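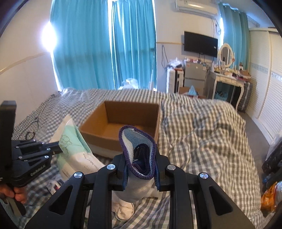 靴下のようなニットをつまむ手持ちグリッパー。奥には空の段ボール箱が口を開けている

ロボットの事故と聞くと、火花が散るとか、腕が暴れるとか想像しますよね。私が1月に取材した不具合は、靴下が離れない、というものでした。地味! でも、これがなかなか根の深い話だったんです。

ガーンデールの作業チームでは、手持ちのグリッパーで衣類や小物をつかんでは箱に入れる動作を記録しています。集めた動作は2,000件。ところが見直してみると、そのうち944件で指の開き具合の数値がおかしい。画面では指が開いているのに、データ上はまだ「つかんでいる」ことになっているんですね。

最初に気づいたのは担当のレイ・ヤーチンさん。「学習させた腕が、箱の上で靴下を握ったまま固まったんです。40秒待っても放さない。こっちが根負けしました」と笑います。いや、笑いごとじゃない場面もあって、しびれを切らした同僚が手で引っぱった瞬間に指が閉じ直し、親指をはさんだそうです。けがは軽い内出血で済みましたが、その日の作業は全部止まりました。

原因は、指先のパッドに絡んだ糸くず。リブ編みのニットって、細かい毛がけっこう出るんですよ(うちの洗濯機のフィルターもひどい)。それがリンクの付け根に回りこみ、指が開ききる手前の2ミリを邪魔していました。硬い箱や袋物ばかり試していた頃には出なかった症状です。

「センサーを疑って3日つぶしました。掃除が先でしたね」とドン・チェンシーさん。今は作業の前後に指を全開にして数値を確かめ、腕が止まったら電源を切るまで手を出さない決まりです。944件のほうは、使えるものがないか一件ずつ見直している最中。取材の帰りぎわにも、ふたりはピンセットで関節の糸を抜いていました。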